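4.3 Fitting the Lavex Lap Transponder to a Road Racing Motorcycle

This section covers mounting, charging and registering the transponder for closed-road events. Short circuit riders using a rental unit from the timing office should go to Section 5.

The transponder must be fitted before the machine is presented for technical inspection. Machines presented without a working unit will be sent back to the paddock.

Before you start

Check that the box contains the transponder, the Cadus mounting bracket, two R-clips, the charging cradle and the registration card. Cable ties are not supplied. Use ties at least 7 mm wide.

Charge the unit fully. Place it in the cradle with the contacts facing down. The light flashes red while charging and shows steady green when charging is complete. A full charge gives 79 hours of running time.

Note: The transponder has no power switch. It goes to sleep when left in the cradle and wakes when removed. Return it to the cradle between sessions if the event runs over more than one day.

Choosing a mounting position

The timing loop is buried in the road surface at the start and finish line. The signal from the transponder must have a clear path to the ground. Carbon fiber and metal both block it.

1. Select a position on the left or right fork leg, below the lower triple clamp. If the fork leg cannot be used, mount the unit on the subframe behind the seat.

2. Check that the distance from the unit to the ground is no more than 769 mm with the rider seated.

3. Turn the handlebars fully in both directions. The unit must not touch the fairing, brake hose or radiator.

4. Compress the front suspension to the end of its travel and check again. Road courses with jumps and hard landings use far more travel than most circuits, and a gap that looks safe on the stand may close completely.

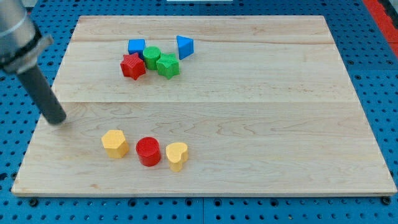 Caution: Do not mount the unit within 100 mm of the exhaust. Heat damage is not covered by the warranty.

Attaching the bracket

5. Clean the mounting surface with brake cleaner and let it dry.

6. Hold the bracket with the arrow pointing toward the ground. Pass two cable ties through the slots and pull them tight. Trim the ends flush.

7. Slide the transponder down into the bracket until it clicks. Insert the R-clip through the hole at the top. Tape over the clip.

8. Pull firmly on the unit. If it moves in the bracket, replace the bracket. Do not pack the gap with tape or foam.

Registering the unit

9. Copy the number on the back of the unit onto the registration card, together with the rider name, race number and class.

10. Hand the card to the timing office before the first practice session. Riders entered in two classes on different machines need one transponder for each machine and must complete two cards.

11. Ride or push the machine over the test loop at the paddock exit. The display should show the race number within a few seconds. If it shows 456, the unit has been read but is not yet linked to a rider. Return to the timing office with the machine.

Spare machines

A transponder may be moved to a spare machine between sessions if the timing office is told first. Fit a second bracket to the spare in advance. Brackets made by Soylu for the older Brerkent unit look similar but have a shallower slot and must not be used.

Questions about mounting on classic machines or sidecars should go to Kelechi Wike at the timing office before the event. Sidecar outfits are covered in Section 4.4.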